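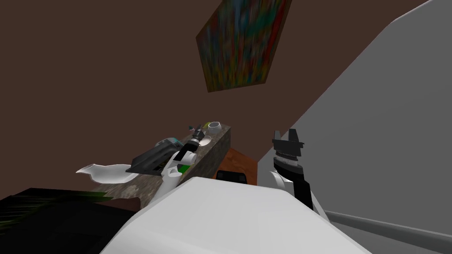
Teleoperation demos: left arm drifts when I reach far

skumgate_30
I record demos in simulation for reaching a bowl on the counter. When the left arm is almost straight, it moves away from my hand. Should I delete these demos?

Beron
Please check your scaling first. My reach limit was set to 775 mm and the arm stopped before my hand did. I lowered the scale and recorded 30 demos again. Delete only the ones where the gripper misses the bowl.

hirvonen1135
same problem here, restart helped me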